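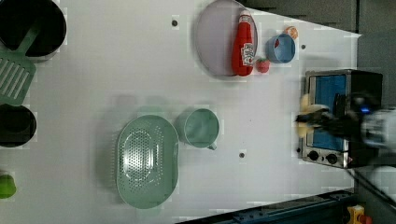 Inicio > Ludoteca Badora > Colabora
Talleres | Juguetes | Únete | Contacto

¡Busco gente para ordenar la cocinita!

Hola, llevo los talleres de juego de Badora y en octubre necesito manos (ojalá pacientes) para montar, recoger y volver a montar la mesa: el plato, el bote de kétchup, las fresas… Pago 600 por el mes, merienda aparte, y si te gusta clasificar cacharritos, ¡lo vas a pasar pipa!

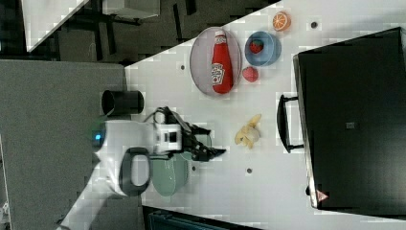 Cómo apuntarte

Escríbeme desde Contacto y dime si puedes a las 17:00.

Última actualización: septiembre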